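The long argument about the laundry room

Rules for robots in the home used to be a matter for novelists. Now they are written by people with mugs of cold coffee, and they run to appendices

By the time I got to Grelwood, the draft code of practice had reached its sixth version and the word "reasonable" had been taken out of it. It had been put in during the second version, defended through the third and fourth, and finally removed after an afternoon in which everyone present gave a different account of what a reasonable distance was between a moving arm and a sleeping cat.

Grelwood is a testing house on the edge of an industrial estate, between a tile warehouse and a firm that re-covers snooker tables. It rents its rooms to companies who want to know whether their machines can be trusted with domestic work. There is a kitchen, a bathroom that nobody is permitted to use as one, and a utility area, where most of the trouble has been.

"Kitchens people respect," says Chiến Khổng, who has charge of the code. "They see a knife and a hob and they behave. Then they go next door to do the washing and all their good sense leaves them."

Khổng spent eleven years inspecting lifts before he came here, and he retains the lift inspector's belief that a machine is at its most dangerous when people have stopped looking at it. He talks softly and writes in capitals. His copy of the draft has so many paper tabs sticking out of it that it no longer fits in its folder, and he carries it under one arm like a small, badly plucked bird.

The document is properly titled Working Practice for Manipulators in Domestic Rooms. Everyone calls it the Giáp, after the meeting room where it was first argued over. It has 176 clauses. When Khổng inherited it there were 333, a good many of which turned out on inspection to be the same clause wearing a different hat. He cut them over one August, with the windows open and the snooker people's staple guns going next door, and he regards this as the best work of his life.

What remains is surprisingly plain. Clause 4 says that whoever starts the machine must be able to stop it without taking a step. Clause 9 says that the stop must be tested at the beginning of each session by stopping something. This sounds too obvious to need printing. Khổng has met a team who tested theirs each morning by pressing it before the power was switched on, and who noted with satisfaction that the arm did not move.

Clause 22 covers clothing and bans lanyards, which has caused more bad feeling than anything else in the code. Visitors are given a lanyard at reception with their name on it and then asked to take it off forty feet later. I was given one. I took it off. There is a hook for them outside the utility area, and it was full.

The floor has a section to itself, clauses 31 to 52, and it was here that the argument started which nearly finished the whole enterprise.

There are, broadly, two schools. The first holds that the floor in a test should be bare. Anything that can be tripped over, snagged, dragged or driven across should be taken away before the machine is powered, and the area should be swept. This is the Steltness position. Steltness makes arms for hospitals and has a hospital's view of floors. Its delegate to the Grelwood meetings, a courteous woman with a laser pointer, once showed a slide that consisted of nothing but clean vinyl.

The second school says that no home on earth has a floor like that, and that a machine which has only ever worked above clean vinyl will be astonished by its first sock. This is the Prendix position. Prendix is a much smaller company that wants to sell help with the washing to people who can no longer bend down, and it would like to test among the same rubbish its customers live with. Its engineers would, I think, happily scatter gravel.

Both sides are right, which made for very long meetings. The minutes of one of them run to 1393 lines. I have read them all, partly from duty and partly because I had missed my train. Around line 600 someone asks whether a duvet cover is a trip hazard or a workpiece, and the discussion doesn't surface again until after lunch.

Khổng's way out was to stop talking about whether things should be on the floor and to ask what they were doing there. The draft now sorts everything within reach into three kinds. There is the work, meaning whatever the machine is supposed to handle. There is the furniture of the task, meaning what a real room would have in it and what the machine must learn to leave alone. And there is litter, which is everything else, and which has to go.

"Then you write it down," he says. "Before you switch on. One line each. If you can't say which kind it is, it's litter."

Steltness accepted this because it involved a form. Prendix accepted it because, once you had filled in the form, you could have your sock.

Power leads have been the hardest case of all. A lead is plainly furniture of the task, since the washing machine won't run without one. It is also the thing most likely to wrap itself round an ankle, a wheel or a wrist joint.
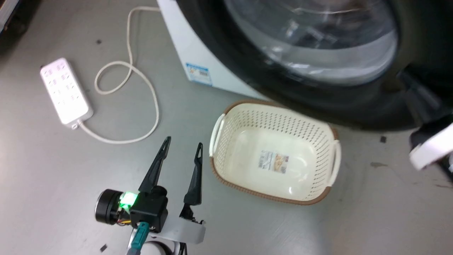

Clause 38, as it stands, asks that any lead lying loose within reach of the arm be entered on the sheet by name, and that slack be gathered behind the appliance or along a wall wherever the test doesn't depend on its being underfoot. An extension block is to be treated as part of the lead and not as a handy shelf. There is a further sentence about coils, which Khổng added in his own hand and in capitals, and which the editors have since put into lower case over his objections.

I asked him whether anyone would follow it. He considered this for some time.

"They'll follow it on the days I'm in," he said. "That's how it starts. With lifts it was the same. Then one day they do it when you're not there, and they don't notice they've done it, and after that you can retire."

He isn't retiring yet. There are still the grippers to settle. Clause 61 limits how hard a gripper may close when a hand could get between its fingers, and the figure has been left as a blank with a pencilled question mark since the spring. Steltness wants it low. Prendix points out that wet towels are heavy, and that an arm which cannot lift a wet towel is an expensive way of pointing at one. Grelwood has bought a quantity of bath towels and a set of kitchen scales, and the matter is in hand.

There is also clause 70, on baskets. It seems harmless until you learn that the first version required a laundry basket to be "of ordinary type". A supplier wrote in to ask what an ordinary basket was. The reply went through four drafts, one of them with a diagram. The present wording says that the tester should use whatever basket they like, record its size, and use the same one until the series is finished. Khổng would like that last part underlined. He knows of a set of results that got sharply better halfway through, to great rejoicing, after someone took the old basket home and replaced it with one that had bigger handles.

Small stuff, you may think, and I did think so on the train up. The public conversation about robots prefers the grand questions: whether they will take our jobs, whether they will want the vote. In the utility area at Grelwood the question is who last moved the basket. But the standards that have kept most of us alive were all like this once. Somebody sat in a room and argued about the height of a handrail or the colour of the earth wire, and was thought a bore by their family.

The seventh version goes out for comment in December 2023. Anyone may reply, and Khổng expects that they will. The last round brought in a letter complaining that the code said nothing about tumble dryers, one complaining that it said too much about washing machines, and a third, unsigned, which was entirely about lanyards.

He has answered the first two. Before I left he walked me back through the corridor, stopped at the row of hooks, and waited, with the folder under his arm, while I tried to work out which lanyard was mine.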